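The Wota metal box: three months on the craft table
By Hajar Benjelloun
Wednesday, May 13, 2026

I bought this one for the odds and ends that never had a proper home, and I've been grumbling and cooing over it ever since. 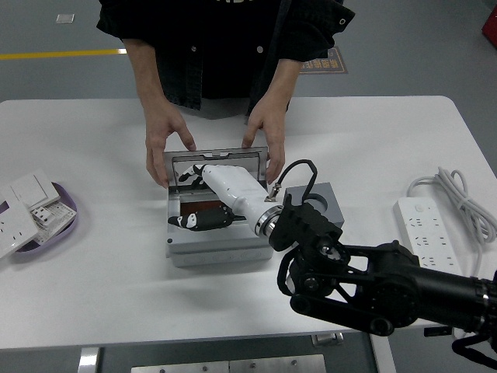 What you're getting

It's a plain gray metal box with a hinged lid, and that's the charm of it for me. I'd been using ice cream tubs (don't judge, they were good ice cream) and the lids had all gone missing. The Wota has its lid attached, so there's no hunting under the couch for it. There's a rectangular window cut into the lid and a small tab along the upper edge to lift it by. Mine cost $64 from Prirnon, and shipping was another $12, which stung a bit.

Living with it

I'm halfway through swapping out the old switches and outlets in our place, one room at a time, so my table has been a mess of switch plates, instruction cards and power strips since the snow was still on the ground. Having one solid thing in the middle of it all to tip the small parts into has made a real difference! The lid stands up by itself when you open it, and I love that. My last box had a lid that flopped back down on my knuckles every single time.

The window was the part I thought I'd find silly. I've come around to it. I can peek in and see whether it's the screws or the wire connectors in there without opening anything, although dust does get in through the cutout, and after a week of drilling I had to take the whole thing out to the porch and blow it clean.

The grumbles

It's noisy. Set it down on a bare table after the kids are asleep and you'll hear about it. I stuck felt pads on the bottom and that mostly fixed it. The corners are a touch sharp on the inside too, so go easy when you're fishing for the last washer. And I do wish it came in another colour, a nice dark green maybe, as the gray is pretty dull.

My friend Damian has the bigger one from Kołodziej and swears by it, but it takes up half his workbench and I'd never find room for it. If you've got a garage, maybe look at that one first. For a kitchen table that has to be cleared for supper, I'd stick with the Wota.

Would I buy it again? Yep, and I'm watching for the September sale to get a second one for the sewing stuff. Keep your receipt though, my first one arrived with a bent hinge and Prirnon wanted the order number before they'd swap it.

Recent reviews
Somance felt drawer liners, six months in
A parts tray for under 30 dollars
Kołodziej workbench organizer: guest review by Damian Kalinowski
Label makers, the good and the fiddly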